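Nanditz Contributor FAQ
Recording examples in the simulator
Last updated 03/10/2022

What are we gathering, exactly?

Short runs of a simulated arm doing ordinary things in ordinary rooms. You steer, the program writes down every move, and later on the learning system studies the whole pile and tries to pick up the knack. We call each run an example. The set we're building now is called Julledus, and at last tally it held 1,587 examples, every one of them steered by a person with a bit of patience and (we hope) a nice cup of something nearby.

Do I need to know anything about robots?

Not a thing! If you can nudge an arrow key and you don't mind starting over now and then, you'll do fine. Imogen Entwistle put together a practice room with no recording in it at all, so you can bump into walls to your heart's content before you join in for real.

Why does the wrist view look so plain?

We get this one a lot, usually from folks who have played a modern video game and were expecting something fancier. Brick is a picture of brick repeated over and over, wood is the same idea, and plenty of surfaces are just one flat color. Keeping it simple lets the program run on older laptops, and it means a room can be given new walls in a minute or two.
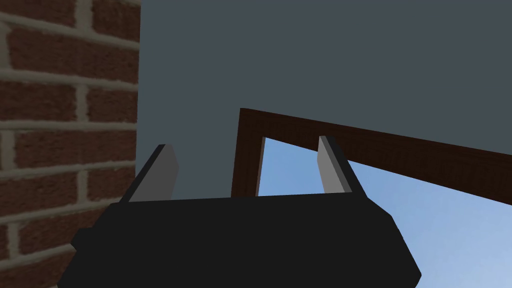
The wrist view also swings wherever the hand swings, so you may find yourself looking up past the fingers at a wall or a stretch of sky and wondering where on earth your table went. Take your hands off the keys, switch to the room view, and bring the wrist down slowly. There's no need to throw the run away — wandering a little and finding your way back is something we'd love the system to see.

How long should an example be?

Most people finish in 31 seconds or less once they've warmed up. Slow and smooth beats fast and jerky, so please don't race.

What if I close the fingers and miss?

Open them, back off a little, and try again in the same run. If you've missed three or four times and you're getting cross, press Discard and go stretch your legs.

Who looks at my examples?

Zoltán Barta and Saadet Dağdelen replay each one before it goes in. If yours comes back, there will be a note with it, and it's nearly always something small, like a start recorded before the arm had settled.

Can my students take part?

Yes, if they are 18 or over. Write to Kenji Greenberg first so he can set up a group login. The next set opens in June.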